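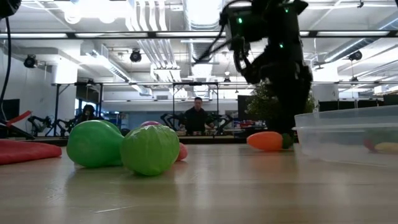

Flarden 多言語家庭の広場
家庭のことば ＞ 幼児・低学年
ままごとのとき、何語で話していますか
閲覧 817

halasz_m
2025年4月4日

はじめまして。いつも読むだけでしたが、初めて書き込みます。日本語は大人になってから勉強しましたので、変な表現がありましたらお許しください。

我が家は、私がハンガリー語、夫が日本語を話します。子供は娘が一人で、もうすぐ6歳になります。生まれたときから、私は娘にハンガリー語だけで話すと決めて、今までだいたい守ってきました。娘は私の言うことをよく理解していますし、短い文でしたら自分でも話します。

困っているのは、ままごとのときです。娘はままごとが大好きで、毎日のように店を開きます。ところが、店が開いた瞬間に、娘は完全に日本語になります。「いらっしゃいませ、何にしますか」と始まり、私がハンガリー語で「にんじんをください」（Répát kérek）と言いますと、娘は真剣な顔で「お客さん、日本語でお願いします」と言います。最初は笑っていましたが、この状態が冬の間ずっと続いていますので、少し寂しく思うようになりました。

本を読むとき、お風呂のとき、寝る前は、今もハンガリー語で大丈夫です。ままごとだけが日本語の国になりました。

皆様のお宅では、ままごとのような「ごっこ遊び」のとき、何語で話していますか。親が合わせるべきでしょうか。それとも、親は自分の言語を守るべきでしょうか。経験を教えていただけましたら嬉しいです。よろしくお願いいたします。

minami_no_kaze

こんにちは。うちはポルトガル語（私）と日本語（妻）の家庭です。全く同じことがありました。

私の考えでは、これは自然なことです。子供は店の遊びを保育園で覚えます。先生が日本語で「いらっしゃいませ」と言いますから、その遊びは最初から日本語の服を着ています。遊びと言語が一つのセットになっていますので、言語だけを取り替えることは、子供にとって規則違反のように感じられるのだと思います。サッカーの途中に父親が来て、今から手を使いなさいと言うようなものです。

ですから私は合わせました。店では日本語のお客さんになります。その代わりに、別の遊びをポルトガル語で新しく作りました。うちの場合は「おばあちゃんの台所」という遊びで、息子は孫の役、私は祖母の役です。おばあちゃんは日本語が分からないという設定ですから、息子も納得してポルトガル語を使います。設定は子供に対してとても強い力を持っています。

linh_tokai

ベトナム語の家庭です。夫婦ともベトナム人で、家の外が日本語です。

上の方に反対するわけではありませんが、私は合わせないほうがいいと思います。うちの上の子のとき、私は優しい気持ちで少しずつ合わせました。最初は遊びだけ、次はテレビの話だけ、次は学校の話だけ。気がついたときには、ベトナム語で残っていたのは「ご飯だよ」と「早く寝なさい」だけでした。今、上の子は中学生で、私の母と電話をするときに私が横で通訳をしています。これはつらいことです。

下の子には合わせていません。下の子が日本語で注文を取りに来ても、私はベトナム語で答えます。下の子は怒りません。慣れています。

遊びの言語を譲ることは小さいことに見えますが、小さい子供にとって遊びは生活の大部分です。大部分を譲って、残りを守るのは難しいと思います。

halasz_m

お二人とも、早速のお返事をありがとうございます。

minami_no_kazeさんの「日本語の服を着ている」という説明は、とても分かりやすかったです。娘の言い方は、確かに幼稚園の先生の言い方と同じです。「順番に並んでくださいね」の「ね」の長さまで同じです。

linh_tokaiさんのお話は、読んで胸が痛くなりました。書いてくださって感謝します。私が心配しているのは、まさにその「少しずつ」です。私の両親は日本語が全く分かりませんので、娘が話せなくなると、間に立つのは私だけになります。

一つ質問ですが、下のお子さんは、親がベトナム語、自分が日本語という会話でも、遊びを楽しんでいますか。うちの娘は、私がハンガリー語を続けますと、店を閉めてしまいます。「本日は終わりました」と言われます。

linh_tokai

「本日は終わりました」は困りますね。お客さんとして何もできません。

うちの子は店を閉めませんが、性格の違いだと思います。上の子でしたら、たぶん閉めたでしょう。ですから、私の方法がどの子にも合うとは言いません。ただ、譲るのなら、どこまで譲るかを先に決めておくことをお勧めします。私は決めていませんでした。

kitchen_papa

日本人の父親です。妻がフィンランド語です。少し違う立場から書かせてください。

このような話題のとき、いつも「外国語側の親がどう頑張るか」の話になりますが、日本語側の親にもできることがあると思います。うちでは、妻と娘が遊んでいるところに私がお客さんとして入り、下手なフィンランド語で注文をします。発音がひどいので、娘は大喜びで直してくれます。人に教える立場になると、子供はその言語を自分のものとして扱います。

ご主人がハンガリー語を少しでもできるのでしたら、試してみてください。できなくても、むしろできないほうが効果があるかもしれません。

halasz_m

夫はハンガリー語で「ありがとう」と「もうお腹がいっぱいです」が言えます。二つ目は私の実家に行ったとき、必要に迫られて覚えました。

この方法はとても面白いと思います。今晩、夫に相談いたします。 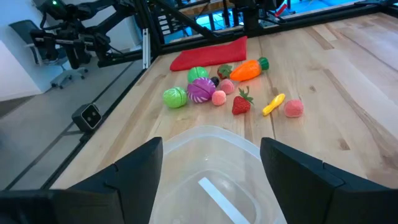

子供がごっこ遊びの途中に日本語で返事をしたとき、親の言語で言い直しをさせるべきですか。

言い直しを求めるよりも、親が同じ内容を自分の言語で自然に繰り返して、そのまま遊びを続けるほうが、子供は会話を嫌いになりにくいです。

utsuwa_suki

上の質問と答えは、この広場の「よくある質問」からの引用ですね。私もこれを読んで始めた一人ですが、正直に書きますと、繰り返すだけでは足りなかったという感想です。

うちはドイツ語です。息子が「お皿ちょうだい」と言いますと、私が「ああ、お皿が欲しいのね」とドイツ語で言って渡します。これを長い間、丁寧に続けました。息子の理解力は確かに伸びました。しかし、自分からは一度も Teller と言いませんでした。言わなくてもお皿が手に入りますから、言う理由がないのです。

それで私は、遊びの中で「聞こえないふり」ではなく「間違えるふり」をするようにしました。お皿と言われたら、スプーンを渡します。息子は笑って「違う」と言います。次はコップを渡します。三回目くらいには、息子が自分から Teller と叫びます。怒らせないことが大切ですから、機嫌の悪い日はしません。

minami_no_kaze

間違えるふりは、私もします。ただ、毎回すると子供はすぐに気がつきます。うちの息子は「パパはわざとだ」と言って、もう笑ってくれなくなりました。薬と同じで、量を守る必要があります。

linh_tokai

私は「間違えるふり」があまり好きではありません。子供が真剣に店をしているのに、親が言語の練習のために邪魔をしているように見えるからです。

遊びは子供のものです。私が合わせないのは、私が自分の言葉で話したいからで、子供を練習させたいからではありません。うまく説明できませんが、この二つは私の中で大きく違います。

utsuwa_suki

linh_tokaiさん、それは少し厳しいと思います。私も息子と遊びたくて遊んでいます。皿とスプーンを間違えることは、冗談としても普通に面白いです。練習だけが目的ではありません。

けれども、おっしゃる意味は分かります。私の顔が「先生の顔」になるとき、息子はすぐ離れていきます。

linh_tokai

言葉が強くなりました。失礼しました。utsuwa_sukiさんのお宅の冗談を否定したいのではありません。上の子のときに、私自身が先生の顔をしすぎましたので、敏感になっているのだと思います。

yukidoke

横から失礼します。韓国語と日本語の家庭で育った、子供の側の人間です。今は社会人です。

母は家で韓国語、父は日本語でした。私もままごとは日本語でした。母がどうしていたか、よく覚えています。母は黙って客になり、韓国語で独り言を言っていました。「ああ、今日は寒いから、汁物がいいかしら。でもお金が足りないかしら。」という独り言です。私には話しかけていませんから、私は「日本語で言って」と注意することができません。でも全部聞こえています。そのうち、お金が足りないと言われると気になって、韓国語で「安くしますよ」と言ってしまうのです。

母が計画してそうしていたのかどうかは分かりません。一度聞きましたら、「覚えていない、私はただ疲れていて、考えずに話していた」と言われました。

halasz_m

yukidokeさん、このお話は本当に素晴らしいです。子供の側からのお話を聞けると思っていませんでした。

独り言でしたら、娘の店の規則に違反しませんね。「お客さん、日本語でお願いします」と言われるのは、私が店員に話しかけるからです。明日から、独り言の多いお客さんになってみます。

kitchen_papa

独り言の客、いいですね。うちの妻も確かに台所で独り言が多く、娘がよく返事をしています。

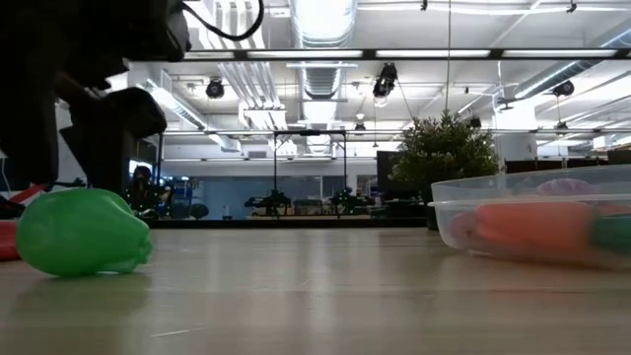 Magdolna Halász
スレッド作成者／Flirholm 週末教室 保護者係

前の書き込みから二週間が過ぎましたので、結果を報告いたします。「保護者係」の表示が出るようになりましたが、この春から娘の通う教室で連絡の仕事を引き受けたためです。偉い人になったわけではありませんので、今までどおりに話しかけてください。

まず、独り言の方法です。初日は失敗しました。私が緊張して、とても不自然な独り言を言いました。舞台の俳優のような声でした。娘は手を止めて、「ママ、誰と話しているの」と聞きました。ハンガリー語で聞きましたので、ある意味では成功かもしれませんが、店の遊びはそこで終わりました。

三日目から、声を小さくしました。本当に買い物で迷っているときのように、「スープを作りたいけれど、何が要るかしら」と言いました。娘は最初、聞いていないような様子でした。私が「パプリカも要るかしら」と言いましたら、娘が「それはピーマンです」と日本語で言いました。

ここで面白いことが起こりました。ハンガリー語では、ピーマンも、赤くて甘いパプリカも、辛い唐辛子も、全部 paprika と呼びます。粉の香辛料も paprika です。私は独り言をやめて、ついハンガリー語で「でも、おばあちゃんはこれを paprika と言うよ」と説明しました。娘はしばらく考えて、「おばあちゃんは全部同じ名前で、どうやって買い物をするの」と、ハンガリー語で聞きました。それから二人で、おばあちゃんの買い物についてずっと話しました。店は開いたままでしたが、日本語の規則は忘れられていました。

次に、夫の方法です。夫は「Répát kérek」を覚えました。「t」を忘れて「Répa kérek」と言いましたら、娘が厳しく直しました。私は一度も娘に対格を教えたことがありませんので、驚きました。何かを欲しいときに語尾に t をつけることを、耳だけで覚えていたのです。夫は三回直されて、少し落ち込んでいました。

まだ、毎回うまくいくわけではありません。昨日は「本日は終わりました」でした。

kitchen_papa

ご主人に、仲間からの敬意をお伝えください。私は五年間直され続けています。

対格のお話は大変興味深いです。娘さんは教わらずに文法を持っているのですね。

minami_no_kaze

報告をありがとうございます。「おばあちゃんの台所」と少し似ていますね。言葉の分からない祖母、または言葉の違う祖母が登場しますと、子供は急に真面目になります。

名前の範囲が言語によって違うことは、子供にとって楽しい発見だと思います。息子は、ポルトガル語では「ありがとう」が話す人の性別で変わること（男は obrigado、女は obrigada）を知ったとき、店の客のぬいぐるみの性別を全部決め始めました。そのために店が長い間開きませんでした。

utsuwa_suki

ぬいぐるみの性別は、うちもありました。ドイツ語ですと、フォークは女性、スプーンは男性、ナイフは中性です。息子はこれを家族だと思っていました。

ところで、halasz_mさん、緊張して不自然な独り言になるのは、よく分かります。私も最初はそうでした。メモを持っておくと楽になります。私は Witine という単語帳のアプリに、遊びで使いそうな言い方を入れています。「おつりをください」「少し高いですね」「袋は要りません」のような表現です。自分の母語なのに、長く日本にいますと、店での言い方がすぐに出てこないことがあります。

halasz_m

その通りです。私も、ハンガリーの市場で最近の人がどのように話すか、自信がなくなっています。母に電話で聞きましたら、「あなたは外国人のようなことを聞く」と言われました。

Witine は教室の保護者の中でも使っている人がいます。単語を入れる作業が大変ではありませんか。

utsuwa_suki

最初に100入れましたが、多すぎました。結局使うのは、いつも同じ少しの表現です。入れる前に、一週間ほど遊びを観察して、子供がよく言う日本語を書いておくといいです。その表現の自分の言語版だけを用意すれば十分です。

linh_tokai

私はアプリを使いません。母に電話をして、横で聞いています。母が市場の人と話す言い方を、電話の向こうで何度も聞きましたから、それが一番自然だと思います。でも、お母様に笑われるのが嫌な方には、アプリがいいかもしれません。

それから、上の子のことで一つ報告があります。このスレッドを上の子が後ろから見ていて（日本語は私より速く読めます）、「僕のことを書いたの」と聞かれました。謝りましたら、怒らずに「おばあちゃんに電話するとき、少し待ってくれたら自分で話すよ」と言いました。私がいつも、待たずに通訳をしていたようです。次の電話のとき、台所に行って待ちました。会話は短くて、間違いも多かったようですが、母は喜んでいました。

yukidoke

読んで涙が出ました。待ってもらえると、子供の側は本当に助かります。私も母が横で先に言ってしまうと、もう言う気がなくなりました。

halasz_m

linh_tokaiさん、教えてくださってありがとうございます。私も電話のとき、先に言ってしまいます。今度から、少し離れて座るようにします。
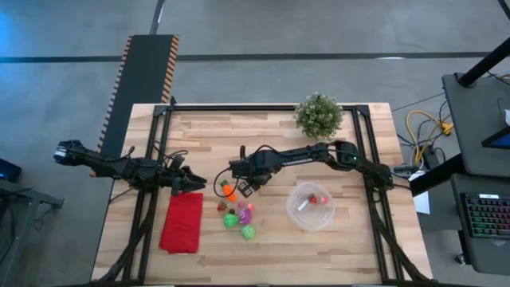
家庭のことば ＞ 読み書き

（管理人より：話題が文字のことに移りましたので、ここからの書き込みをこの分類にも表示しています。）

halasz_m

続きの相談です。店の遊びの中で、娘が値札と看板を書き始めました。全部ひらがなです。「にんじん やすいです」と書いてあります。「す」が鏡のように反対になっていますが、とても立派です。

ハンガリー語の看板も欲しいと私が言いましたら、娘は「ハンガリー語は書くものではない」と言いました。話すもの、歌うもの、おばあちゃんに電話するものだそうです。

来年は小学校です。皆様は、日本の文字と親の言語の文字を、同時に教えましたか。それとも順番にしましたか。

kitchen_papa

うちは順番にしました。ひらがなが安定してから、アルファベットです。娘が疲れやすい子でしたので、同時は無理だと判断しました。

ただ、看板だけは別でした。妻が遊びの中で自分の店の看板をフィンランド語で書き、隣に並べました。「あなたの店の隣に、新しい店が開きました」という設定です。競争相手ができましたので、娘も二つの言語で看板を出すと言い出しました。教えたというより、商売の事情です。

linh_tokai

私は同時がいいと思います。また意見が違ってすみません。

小学校に入りますと、漢字の宿題が始まります。親も子も疲れて、もう一つの文字の時間は残りません。上の子のとき、「ひらがなが終わったら」と待っていましたら、次はカタカナ、次は漢字で、終わりは来ませんでした。ベトナム語は声調の記号もありますから、後から始めるのは大変でした。毎日でなくても、入学の前に少しでも始めたほうがいいです。

utsuwa_suki

お二人の中間です。息子には、まず自分の名前と、家族の名前だけをアルファベットで教えました。名前は子供にとって宝物ですから、疲れません。名前の文字だけでも、意外に多くの単語が読めるようになります。

読むほうは、文の少ない絵本から始めました。私は Tóth という小さい絵本の通信販売の店を使っています。ドイツ語の本もありますが、名前から分かるとおり、店主の方の家族がハンガリー系ですので、ハンガリー語の棚が充実しています。halasz_mさんはご存じでしょうか。

halasz_m

Tóth は教室の先生から聞いたことがありますが、まだ注文したことはありません。詩の絵本はありますか。ハンガリーでは小さい子供のための詩がとても多く、私も子供のころに覚えた詩を今でも言えます。娘も詩は好きで、意味が分からなくても暗記しています。すでに口で言える詩でしたら、文字で見たときに読みやすいのではないかと考えました。

utsuwa_suki

詩の絵本はあったと思いますが、私はハンガリー語が読めませんので、違っていたら申し訳ありません。店に直接お手紙を書くと、丁寧に返事をくださいます。在庫がないときは、かなり待ちます。私は2か月待ったことがあります。急ぐ方には向きません。

minami_no_kaze

暗記している詩から読み始めることに賛成です。うちは歌でした。歌詞を紙に大きく書いて、冷蔵庫に貼りました。息子は指で追いながら歌いました。最初は指と歌が全然合っていません。歌が先に終わって、指は途中に残っています。それでも続けていますと、ある日、指が合うようになります。

kitchen_papaさんの隣の店の作戦も、いただきます。

yukidoke

一つだけ、子供の側から申し上げます。私は韓国語の文字を、母の買い物のメモで覚えました。母は冷蔵庫のメモをいつもハングルで書いていて、私は自分の好きなお菓子が入っているかどうかを知りたくて読みました。教材ではありませんでした。

お母様が普段、メモを何語で書いていらっしゃるか、気になりました。

halasz_m

yukidokeさんに言われて、冷蔵庫を見に行きました。全部日本語でした。夫も読むからという理由で、いつの間にかそうなっていました。

今日から、私の分のメモはハンガリー語で書きます。夫には「これも練習です」と伝えましたら、「では牛乳を買い忘れても責任はない」と言われました。tej は短いので覚えてほしいです。

娘はさっそく冷蔵庫の前に立って、「これは何と書いてあるの」と聞きました。私はすぐに答えそうになりましたが、linh_tokaiさんのお話を思い出して、少し待ちました。娘は最初の文字を指して「これは Tóth さんの T？」と言いました。絵本の店の話を、夫にしていたのを聞いていたようです。

linh_tokai

よく待ちましたね。難しいことです。

kitchen_papa

ご主人、牛乳は買えましたか。

halasz_m

ヨーグルトを買ってきました。娘が説明をして、もう一度行ってもらいました。

Tóth には昨日手紙を書きました。返事が来ましたら、詩の本のことをまたここに書きます。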